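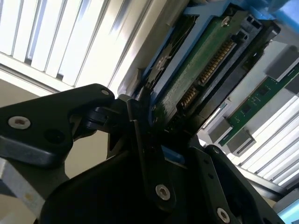

Keeping the Trarkgate recordings: notes for the talk in Flillham, Feb 14, 2025
Speaker: Arvid Lie
Time: 20 minutes, then questions

Opening
Thank the library for the room. Say my name slowly, people here read it as "Lee" and that is fine.
Start with the sound and not with the slides. Play the fish seller, Mrs. Tveit, from the beginning to where she laughs. Do not talk over her.
Then say: this voice was on a cassette in a kitchen drawer, and after that it was on the hard disk of a family computer. Both places felt safe to the people who used them.

What we have
The Trarkgate collection is 200 interviews with people who lived or worked on the street before the market closed. Most are in English, 17 are in other languages, and those are the ones I am asked about most often.
The interviews were made by neighbors with their own equipment. So the quality is very different from one to the next. There is one where the clock on the wall is louder than the man. I love this one but I will not play it, it takes too long to explain.
Mention the paper also. Every interview should have a consent form. For some of them we have only a name on a cassette label, and we are still writing to families.

How a recording gets lost
Speak slowly in this part. Last time I went too fast and a lady in the front row stopped taking notes.
First way: the tape itself becomes old. People expect this one.
Second way: the copy is made, it is put on a computer, and the computer is later sold or given away. The person who gives it away does not know what is on it. A desktop computer looks like furniture when it has been standing under a table for years.

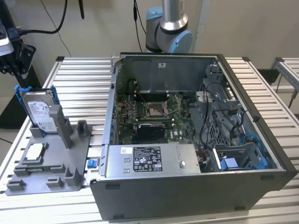
Third way, and for me the saddest: the file is still there and it opens, but it is called "audio final new" and there is no other information. We have a woman speaking for an hour about the bakery and we do not know who she is. Ask the room if anyone has a file with such a name. Usually there are hands. Wait for them.
If somebody asks about passwords here, promise to come back to it in the questions.

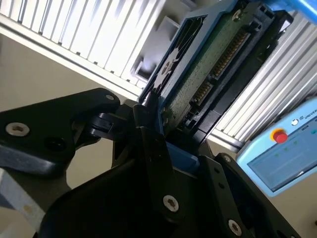

What we do now
We keep the sound in an uncompressed format and make a small copy for listening. The small copy is the one we share.
Each interview gets a text file beside it with the name of the speaker, the name of the interviewer, the place, the month, and the languages spoken. We write "unknown" when we do not know. An empty line can mean that someone forgot.
There are 2 sets of disks. One set is in the library and the other is at the school in Lolell — far enough away that one burst pipe cannot reach both. In September we open both sets and listen to a part of every tenth interview. It takes a long afternoon and there is cake. 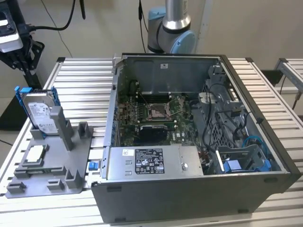 We also write down who is allowed to say yes when a person wants to use a recording. For a long time this was only me, and then I was in the hospital for a few weeks and a student from the college could not finish her project. I still feel sorry about this. Now there is a list with four names and it hangs inside the cupboard door.

Costs
Only if there is time. The disks are the small part. The big part is the hours for typing and checking the names. Do not give a total, it differs too much from one collection to another.

What I would like from the audience
Look at home for cassettes. Do not play them first to check, an old tape may break on the first try. Bring them in a box, standing on the edge like books.
Write on paper what you remember about each one, also if you are not certain — "maybe Uncle Per's birthday" is useful to us.
Sign-up sheet is on the table beside the door. Pens are in my jacket.

Finish with the second clip, the boys singing on the tram. Let it run to the end before taking questions.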